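Progress report to the Rerel Fund
Project: Shared workroom and plant tables, Mahama House
Prepared by Dwynwen Prosser, 4 November 2023

Where we are

The workroom reopened to members in September, two weeks later than planned. The delay came from the floor, which had to be leveled along the window wall before any furniture could go back in. The contractor, Sevent, did not charge extra for the leveling but did charge for a second delivery of the tables.

All 6 tables in the grant application are now in place. They are the wood-topped model with the black metal edge that Catrin Bevan recommended after visiting the Trukunen workshop. Members like the height. Two people have asked for taller stools and we are looking at what can be found secondhand.

Spending

The second delivery cost $299. We covered it from the contingency line, which now stands at $846. Nothing else has gone over. The shelving came in under the estimate and the difference has been moved to plants and pots, as agreed with Arwel Eynon by phone.

Power and cables are the one item still open. The wall outlets are too far from the middle tables, so cables cross the tops when people work there. Kobe De Smet has priced a floor outlet and we will send you the quote before we commit to it.

Plants

The application promised a plant for each work area, chosen so that it could be left alone over holidays. We started with ferns and lost most of them in the first month. The room gets strong afternoon sun and the heating dries the air, and the ferns were browning at the tips before anyone thought to move them.

Gwawr Gape has since taken over the plants and changed the list to cacti and succulents. The tall ones go beside the tables and the small ones on the sills. White pots were picked to match the shelving — they also show dirt, so they get wiped when the tables do. 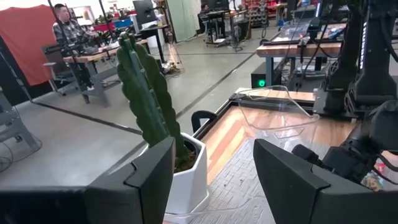
How often do the cacti need water?
Every three weeks at this time of year, and less once winter sets in. Gwawr keeps a card by the sink and whoever waters writes the date on it.

We have kept back part of the plant money until spring, when the garden center has a better choice. Two of the ferns survived and are now in the hallway, away from the sun.

Use of the room

Membership stands at 47. The evening sessions fill first, and mornings are still quiet. We plan to offer the morning hours to the repair group, who have been meeting in the library and have no storage there.

Clearing up at the end of a session has been uneven. Packaging and offcuts get left on the tables, and the next group has to deal with them. We have put a second bin by the door and added ten minutes to each booking for tidying. It is too early to say how well that works.

Next steps

Settle the floor outlet. Find stools. Finish the labels on the shelves, which are done on the left side only. Catrin will send the receipts for the shelving and the pots separately, along with the signed delivery notes for the tables.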